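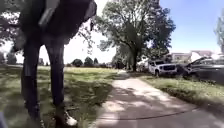
Clodberg Mobile Systems, Field Notebook
Entry: September, outdoor walking trials, session 2
Recorded by: Rory Guthrie
Reviewed by: Mhairi Lamont

Purpose. To run the Clillow platform under the revised code of practice for shared footpaths and to record where the written rules proved hard to follow. Gait performance is logged separately and is not discussed in this entry except where it bears on a rule.

Start 9:40 a.m. Path dry. The pre-walk check was completed by both operators and initialed on the sheet. Battery, radio link and both stop functions were confirmed before the robot left the cart. The wired stop was tested first and the handheld stop second, as the code now requires. In the previous version the order was left open, and two sheets from the spring do not say which device had been tested. Those sheets have been marked incomplete and will stay that way.

Distance logged for the session: 468 meters, in several legs. Speed was limited in software to 60 centimeters per second throughout. The limit was read back from the controller before the first leg and again after the battery change. The run file is 3712.

Rule 4, position of the escort. The code says that the escort shall walk "beside the robot, within reach of the handheld stop." This wording is not adequate. The handheld stop is carried, so the escort is within reach of it anywhere. The intent was that the escort should be able to reach the robot itself if the radio link is lost. It also says nothing about which side. On a concrete path with lawn along the edge, an escort who keeps to the grass leaves the pavement clear for the robot and for anyone coming the other way. On the far side of the robot the same person may be standing where a cyclist expects to pass. Proposed wording:

"The escort shall walk level with the robot or slightly ahead of it, close enough to reach the body stop in one step, and shall keep off the pavement wherever the ground beside it is firm and level."

M.L. notes that "slightly ahead" needs a limit. An escort well in front fills a good part of the forward view, and the person detector then spends its time on the escort. She is right. During the third leg the tracker held on to my legs and was slow to pick up a jogger. The robot stopped in time and the margin was acceptable, but the event has been entered in the near-miss log under the usual heading. I would ask that it not be downgraded at the monthly review simply because the outcome was good.

Rule 6, clothing and carried items. The current rule asks for closed shoes and nothing more. Loose straps and low-hanging bags should be covered as well. A jacket or bag carried at hip height moves at its own rate and may be read as a separate object. A strap can also catch on the body if the escort has to lean in. Proposed: nothing carried below the waist on the side nearest the robot. Shoe color was raised in discussion. A white shoe against shaded grass is easy to see in the recordings and is helpful when footfall is reviewed afterward, but I do not wish to write a rule on it.

Rule 7, light. Dappled shade is the condition we have been least careful about. Under trees the concrete is broken into bright and dark patches, and the surface classifier marked several of the dark ones as steps down. The code asks only for "adequate daylight," and a bright, clear day meets that easily. The start sheet should have a separate line for strong sun through foliage, to be filled in by the operator, with the drop-detection threshold recorded next to it. The expansion joints gave no trouble.

Rule 9, vehicles. The code treats parked vehicles as fixed obstacles. We should not do so. Any vehicle parked facing the path should be treated as one that may move, and the escort should look for a driver before the robot comes level with it. A grass strip between the path and the vehicles gives some room, but it is no barrier. Allgate's site rules already ask for this in loading yards, and their wording could be borrowed with permission. Action: R.G. to write to Allgate.

Rule 11, members of the public. Two people stopped to ask what we were doing. The robot was put into a stand before either was answered, as required. One asked whether it was recording. The answer on the card is correct but too long to say aloud to somebody who is out for a walk — M.L. will cut it to two sentences and send it to Rankin for approval. Until that comes back, use the full card.

Stop test at end of session. Handheld stop: robot sat within the permitted time. Wired stop: same. Body stop: same, although the cover is stiff and took me two attempts to open. New cover requested. The platform is not to go out again until it has been fitted.

Open items
Rule 4 wording, with a figure for the greatest distance ahead: M.L.
Rule 6 wording: R.G.
Start sheet, line for shade: R.G.
Letter to Allgate: R.G.
Short card to Rankin: M.L.
Body stop cover: workshop

Cart packed and path checked for dropped fasteners, none found. Finish 11:55 a.m.

Added later, M.L.: I agree with the above except on Rule 6. If the bag holds the spare radio, the escort has to carry it somewhere. Please allow a backpack worn high with both straps fastened, and say so in the rule. As drafted, people will put the radio down on the grass and walk away from it.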